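Wanico Garment Handling, progress report to Zeker
Site: Colwood
Prepared by: Jayson Enriquez
7 Oct 2019

1. Fault summary
Of 1503 folding demonstrations logged since August, 84 have been withdrawn. In each, the right gripper reported a closed position while the jaws were still short of contact. Cloth is pinched at the lower edge between the jaw tips, so a small offset in the linkage is enough to lose the grip. 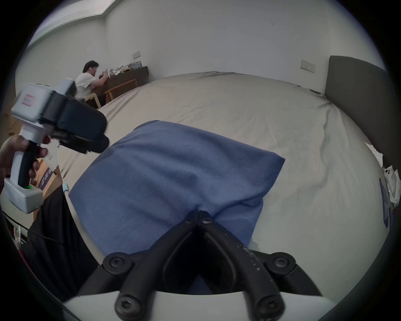

The offset was traced to a pivot bolt backing out under repeated cycling. The left unit shows no comparable drift. No one was injured, but the operator's fingers were near the linkage on two occasions when the jaws were freed by hand. That practice has stopped.

2. Interim measures
Pivot bolts are now checked every 200 cycles and thread-locked on reassembly. Both fingers are opened wide over the garment before each trial to confirm full travel.

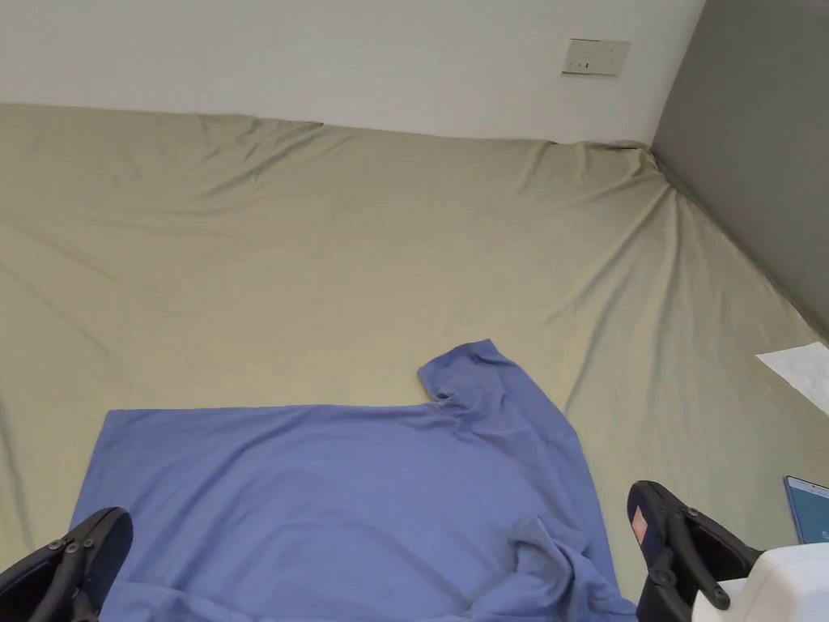
3. Outstanding
Replacement linkages are on order. Colwood will re-record the withdrawn trials once they are fitted; 61 are T-shirt folds and take priority.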